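Kellutix Cell Software
Control, perception and task planning for two-arm tabletop cells

Kellutix is the software package that runs a two-arm tabletop cell from camera input to joint command. It covers calibration, object detection, grasp selection, arm coordination and logging. It does not include arms, cameras or a frame. Anside sells it as a license per cell, and the same build runs on a development bench and on a production cell.

The package is aimed at teams that already have working hardware and want to stop maintaining their own glue code. It assumes one flat work surface, two arms with parallel grippers, and objects small enough to be lifted with one hand.

What is in the package

Kellutix Core is the real-time layer. It takes joint targets from the planner, checks them against limits and sends them to the motor drivers. Core runs as a separate process and keeps running if the planner stops. When it loses contact with the planner, it holds the last safe position and waits for an operator.

Nartey is the perception module. It reads the wrist views, the side view and the overhead view, and produces a list of objects with position, orientation, class and a confidence value. Each entry also carries the name of the view that contributed most to it. This field is useful when a result looks wrong and you need to know which camera to check first.

Brevelance is the task planner. It takes a goal layout ("two candlesticks on the shelf, glass stays on the table") and breaks it into moves, assigns each move to an arm and orders them so that the arms do not need the same space at the same time.

All three modules share one configuration file. Changes to the file are read at startup only.

Wrist view

The wrist view is used for the last part of an approach, when the overhead view is likely to be blocked by the arm itself. Nartey masks the fingers with a stored model of the gripper, so the mask must be rebuilt whenever fingertips are changed. The tool for this is called fingermask and it is run from the command line with the gripper closed.

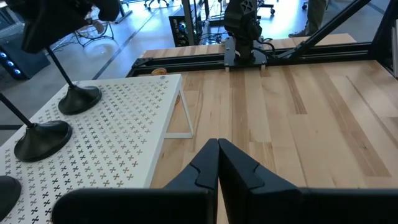 Wrist view with the fingers together. The second arm is visible on the far rail.

Anything outside the table boundary is discarded before detection. The boundary is set once during calibration by touching the gripper to the corners of the work surface. Floor equipment, furniture and people beyond the boundary are not passed to the object list. People are handled by the safety layer of the cell, and Kellutix is not a substitute for that layer.

Side view and transparent objects

Glass is a common cause of bad grasps. Depth sensors return partial or false surfaces on it, and a colored glass object can change in appearance with the lighting behind it. Nartey does not use depth for any object it classes as transparent. It fits an outline in each available view, then solves for a single upright shape that agrees with all of them.

The outline method works best when at least one camera is near the height of the table surface. A low camera sees the waist and rim of a candle holder clearly, and those are the features that decide where the fingers should close. It also sees reflections in the table, and it sees whatever is in the room behind.

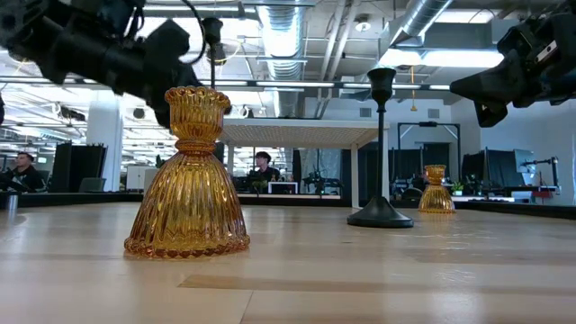 The background problem is handled with a reference capture. Before the first run of the day, the operator clears the table and starts the capture from the console. Nartey stores the static parts of the background and gives less weight to edges that match them. Ceiling lights and ducts are usually removed well. Moving background, such as a person at a desk, is filtered over time and needs a short pause before the first detection.

Two objects of the same type at different distances are a known source of error in single-view systems, where the far one can be read as a smaller product. Nartey takes size from the combined solution and never from one view alone. If only one view is available, the size field is left empty and the planner will refuse the grasp.

Layout and goal editor

Goals are set in the Brevelance editor, a browser page served by the cell computer. The editor draws the detected objects over the overhead view and lets you place target positions by hand. Targets can be exact, or they can be regions. A region target ("anywhere on the shelf") gives the planner more freedom and normally leads to fewer moves.

Objects lying on their side are reported with a fallen flag. Brevelance inserts an upright step before any placement that needs the object standing. For a candlestick it prefers a grasp on the stem. If the stem is too close to the rail for both fingers to fit, the planner adds a short drag toward the middle of the table and tries again. Drag moves are off by default for glass.

Fixed items should be marked as such. A shelf or a plant pot that is not part of the task is treated as an obstacle once it is marked, and neither arm will be sent through it. Unmarked items are treated as movable, and the planner may decide to relocate one to clear a path.

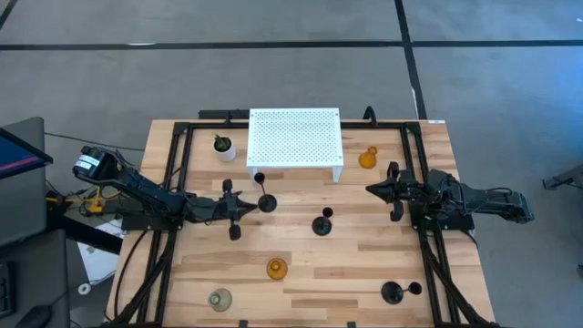

Two-arm coordination

Brevelance divides the table into a left zone, a right zone and a shared zone. An arm may enter its own zone at any time. The shared zone is locked by one arm and released when that arm has left it, or when the two paths have been checked against each other and found clear.

The check is made on the full arm shape, including the motor housings and the cable loops. Cable loops are modeled as a padded volume around each link. The default padding is generous and can be reduced once cables have been tied down. We suggest running with the default padding until Friday of the first week and then reading the log to see how often the padding alone caused a wait.

Lock order is fixed per plan, so two arms cannot each hold what the other one needs. If a grasp fails while the lock is held, the arm opens, backs out along its approach path and releases the lock before a new plan is made. Replanning starts from a fresh object list.

Objects placed close together on a raised surface need a tall exit path. After opening the fingers, the arm moves straight up until it is above the highest detected object and only then turns — this is slower than a diagonal exit, and it can be turned off for low objects.
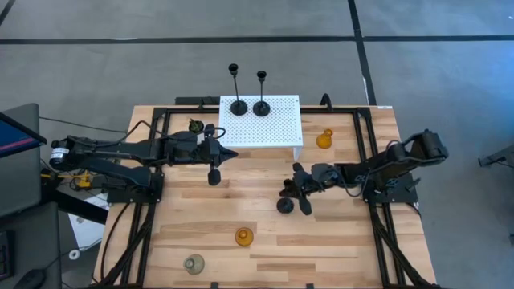 Overhead view of a shelf layout: two black candlestick holders on the platform, glass items on the table.

Logging and replay

Every run writes one log file. It holds camera frames, object lists, plans, joint targets and measured joint positions on a single clock. The replay tool opens the file on any computer with the package installed and does not need a license or a connected cell.

Replay can be used in two ways. Plain replay shows what the cell recorded. Recompute replay feeds the recorded frames through the current version of Nartey and Brevelance and shows both results next to each other. Use the second mode before installing an update. A list of differences can be exported as text.

Camera frames make up most of the file size. Frame logging can be limited to the moments before and after each grasp if storage is short, but recompute replay will then be available for those moments only.

Specifications

Arms supported per cell: 2
Camera inputs: up to 6
Object classes per project: 100
Configuration parameters exposed: 74
Planner interface: browser editor, command line, Python
Log format: single file, documented, readable without the package
Operating system: Linux, 64-bit
Network: wired connection between cell computer and motor drivers required
License: per cell, with replay tool free on additional computers

Known limits

Stacked glass is not supported. Nartey will usually report a stack as one object.

Very dark objects in front of dark rails may be detected late, or with low confidence. A candlestick near a black rail is a typical case. Moving the target away from the rail is the simplest fix.

Changing the height or angle of any camera requires a new calibration. The software detects large shifts and stops, but a small shift can pass unnoticed and will show up as a steady placement offset.

The reference capture should be repeated after furniture near the cell has been moved.

Ordering and support

Licenses are issued for a named cell computer and can be moved on request. An evaluation license has all functions and stops at the end of the evaluation period. Log files written during evaluation stay readable.

Questions about cell layout, arm drivers and camera placement go to Nana Korletey. Questions about licensing and updates go to Fuseini Laryea. When reporting a fault, attach the log file and the configuration file, and state whether the fault also appears in recompute replay. The next maintenance release is planned for December.

Contact Anside | Copyright Anside. All rights reserved. | Back to top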